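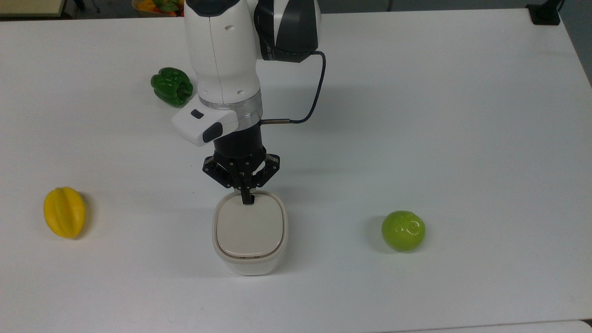
Bistach Lidded Canister, small, off-white
Review by Treasa Fitzgerald
Category: Kitchen storage

The Bistach canister is sold for dry goods and countertop scraps. I bought mine in June and have used it for both, along with an older Minimar canister of similar capacity for comparison.

Lid. The fit is by friction only, with no latch and no gasket. Removal takes a straight upward pull. If the lid is lifted from one corner it binds on the opposite side and the body comes up with it, so a second hand on the base is needed when the canister is empty. With 100 grams or more of rice inside, the body stays down. I opened and closed mine 1,008 times over the test period, recorded on a tally counter, and the fit at the end was slightly easier than at the start. The Minimar lid went slack well before that.

Seal. Adequate for flour, sugar and pasta. Not adequate for ground coffee, which lost most of its smell in seven days. The instruction leaflet makes no claim of airtightness, and buyers should take that at face value.

Body. The walls are stiff and do not flex when the canister is gripped near the top. The finish wipes clean with a damp cloth. Turmeric left a faint mark that took two washes to remove. 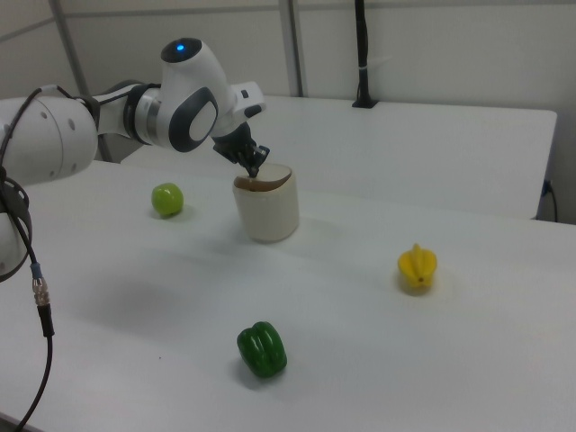

Opening. Wide enough for a half-cup measure, and wide enough to drop in an apple core or the stem and seeds of a bell pepper without aiming. A whole large pepper is a different matter and belongs in a bowl. Scraps should be emptied daily – the inside holds odor longer than the outside suggests, and the bottom corner needs a brush.

Stability. Good on a smooth counter when at least a third full. Empty, it slides if bumped. Four adhesive feet from a hardware store fixed this, although they should have been supplied.

Cleaning. Hand wash. Orlando Henao, who shares my kitchen, ran the lid through the dishwasher on the top rack twice, with no visible warping. I would still not make a habit of it.

Recommended for dry storage and short-term scraps. For coffee or tea, look at a canister with a gasket. Bistach does not sell replacement lids separately.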